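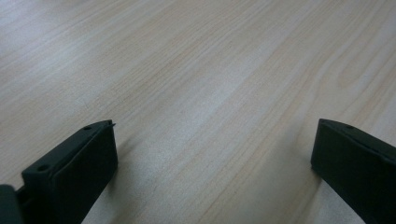
Figure 3. Hand-held gripper with the jaws open over the bare tabletop, seen from the tool's own camera.

4.2 Swapping the fingers

We tried two finger sets on the same handle, the Keskin and the Lemton, and I'll admit I went in rooting for the Lemton. Both got the same 14 objects and the same table, and we logged some 3000 grasps between them. The Keskin set was easier to line up by eye - I could aim the gap at a thing and just close. With the Lemton I kept overshooting on flat items, coins worst of all, and had to back off and come in again. Pale wood made the dark fingers easy to pick out in the video, so we left the tracking threshold alone for all 4 sessions. Grip force was a different story (Section 4.3), and there the Cavudico controller matters more than the finger shape does.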